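Search this site Enter keywords Go

Changes to the Interbranch Loan Service

5 min read

09/10/2019

The Argate Library District will introduce revised arrangements for loans between its branches at the start of next month. The changes affect all cardholders who request books, large-print titles, recorded books or sheet music from a branch other than their own. Existing requests will be carried over and do not need to be placed again.

Under the present arrangements, an item requested from another branch is first sent to the main building at Argate, where it is checked, sorted and assigned to an outgoing delivery. The procedure was adopted when the district had only 2 branches and a single van. It now serves Sikholm, Flundau and Bae as well as the main building, and the volume of requests has grown accordingly. In February, the district handled 1,767 interbranch loans, the highest monthly figure since the present catalog was installed.

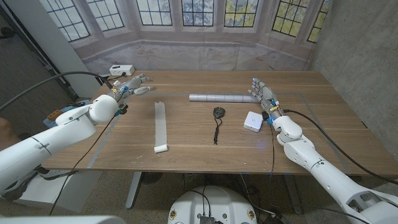 Under the new arrangements, items will travel directly between branches wherever the delivery route allows. A book held at Flundau and requested at Bae will no longer pass through Argate. Staff at the lending branch will check the item, attach the routing slip and place it in the bin for the receiving branch. Items that need repair, or whose catalog record is incomplete, will continue to be sent to the main building before they are released.

Cardholders should see a shorter wait for most requests. The district has set a standard of four working days from the date a request is accepted to the date the item is ready for collection, provided that the item is on the shelf when the request is made. The standard does not apply to items already on loan, to new titles with a waiting list or to material from the local history collection.

Notices and collection

Notices will be sent by email as soon as an item has been checked in at the receiving branch. Cardholders who have not given an email address will be notified by telephone during opening hours. Postcard notices will be discontinued, except for residents enrolled in the home delivery program, who will receive them as before.

Items will be held at the collection desk for seven days. An item that has not been collected by closing time on the seventh day will be offered to the next person on the list or returned to its home branch. Cardholders who expect to be away may suspend a request through their account without losing their place. A suspended request may be restored at any time within three months.

A family member or other person may collect an item on a cardholder's behalf by presenting the cardholder's library card. A printed or forwarded notice is not sufficient for this purpose. The Sikholm branch, which has accepted printed notices in the past, will follow the same rule as the other branches once the new arrangements take effect.
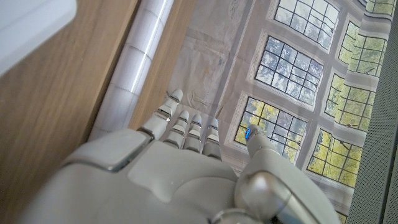

Limits and charges

Each cardholder may have up to twelve interbranch requests open at one time. Teachers and reading group leaders may apply for a higher limit by completing the group borrowing form, available at any desk. Sets of reading group titles should be requested well before the date of the meeting, as the copies are often held at more than one branch.

There is no charge for an interbranch loan. The fee formerly collected on requests for sheet music has been withdrawn, and choirs and school ensembles may now request full sets on the same terms as other borrowers. Overdue charges remain unchanged and will be calculated from the due date shown on the receipt. Loan periods begin on the day of collection.

An interbranch loan may be renewed twice if no other cardholder has requested it. Renewals can be made online, by telephone or at any branch. Items may be returned to any branch regardless of where they were collected, and the outdoor return slots may be used for all material except sheet music sets and recorded books in large cases. These should be handed in at the desk so that the contents can be checked.
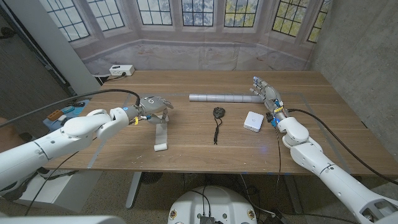

Delivery schedule

Deliveries between Argate, Sikholm and Flundau will take place every working day. Bae will receive deliveries on alternate working days during the first three months, after which the schedule will be reviewed. Requests for collection at Bae may therefore take one day longer than the district standard during this period. The branch will display its delivery calendar beside the collection desk.

No deliveries will be made on public holidays or on staff training days. Items due on those days will be included in the next scheduled delivery, and the seven-day holding period will begin when the item is checked in.

Printed copies of the revised loan rules will be available at all branches before the changes take effect. Cardholders are asked to confirm at their next visit that their email address and telephone number are correct. Questions concerning a particular request should be directed to the branch at which the item is to be collected. General comments on the service may be left at any desk or sent in writing to the Circulation Department at the main building in Argate.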